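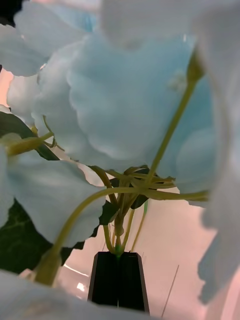

Pale blue petals and dark green leaves, seen close up.

Film Music Series Returns to the Rustad in May

The Rustad Theater is pleased to announce that its spring series of film music evenings will return in May. Each program pairs a full screening with a short talk on the score, given in the main hall before the lights go down. Doors open at 6:30 p.m. and the talk begins at 7.

This season is devoted to movies that rely on existing songs in place of an original score. The opening title, Serier, is a family drama set over a single summer, and its soundtrack draws almost entirely on radio hits of the period. The speaker will look at how the songs were chosen, how the rights were cleared, and why two of them were replaced before the film was released.

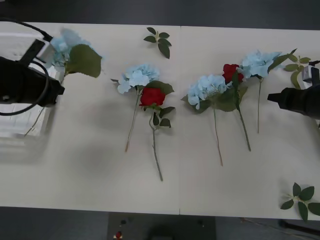

Photo: Rustad Theater Communications Office

The second program presents Brirholm, first shown in 2000 and seldom screened since. The film runs 82 minutes and will be shown in its original version with English subtitles. Its closing song was recorded in one take by a church choir, and the theater has obtained permission to play the full recording after the credits. Patrons are asked to remain seated until it has finished.

Seating in the main hall is limited to 300. Members may reserve up to 2 seats per program in advance of the general sale, either at the box office or by mail using the form enclosed with the spring calendar. Seats not claimed ten minutes before the talk will be released to the waiting list.

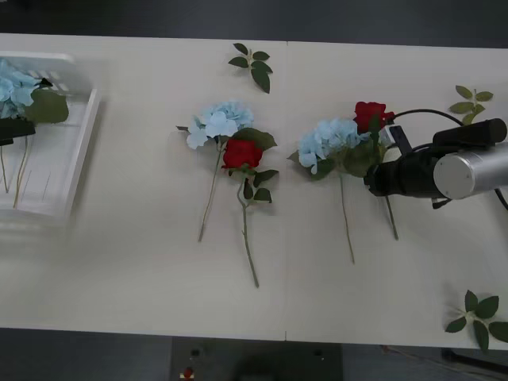

Members who hold a ticket for either evening will also receive reduced admission to the Grudell listening room on the lower level, where both soundtracks will be available on vinyl throughout the month. Headphones are provided. Records may not be removed from the room, and food and drinks are not permitted inside.

An assisted listening system is available for all talks and screenings. Requests for wheelchair seating should be made when tickets are reserved. Refunds can be issued up to the day before each program, after which tickets may be exchanged for the other evening if seats remain.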